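Home Products Care Folding Orders Returns Contact

Folding and Storing Printed T-Shirts: Frequently Asked Questions

These answers apply to the Somar cotton tee and the Geltcombe heavyweight tee. For Montecinos knitwear, see the knitwear care sheet.

What surface should I fold on?

A flat, smooth table larger than the shirt laid open. Ironing boards are too narrow. Wipe the surface first; light colors pick up dust at the hem.

Which way should the print face?

Down for the first fold, at any shirt size. The print may end up partly covered when the hem comes up. This does no harm to a fully cured print. Wait 24 hours after heat pressing before folding.

Where do I hold the shirt?

At both ends of the bottom hem. Lift both ends together and bring the hem toward the collar. Lifting one end first pulls the fold off the straight line.
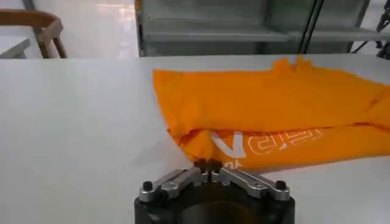
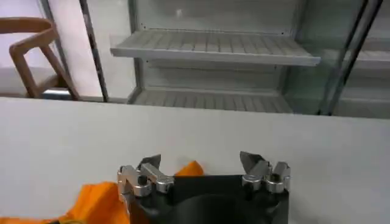
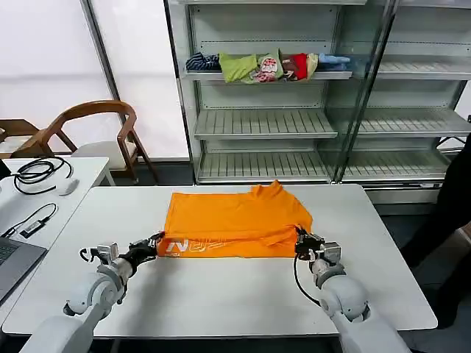 Orange tee on a white table.

The collar end bunches when I fold. Is that a problem?

Only if it is left that way. Smooth the collar and sleeves outward with a flat hand before the second fold. Creases set in storage are harder to remove from the heavyweight tee.

How many folds?

Two for an open shelf, three for a drawer. The standard Penlow shelf is 271 mm deep and takes a shirt folded twice. The Penlow drawer insert is 145 mm wide and needs the third fold.

Can folded shirts go on slatted shelves?

Yes. Put the heaviest garment at the bottom. Slats can leave faint lines on the lowest item after several weeks, so rotate the stack or use a liner (part 558).

Does it matter if colors touch?

Not once they have been washed. Keep new red, navy and orange shirts apart from white ones until after the first wash.

Should I iron before folding?

Iron inside out on medium heat. Do not iron directly on the print. Let the shirt cool flat before folding.

My print has cracked along the fold line. What now?

Unfold the shirt and store it on a hanger. Cracks cannot be repaired at home. Send the lot number from the side label through the contact page.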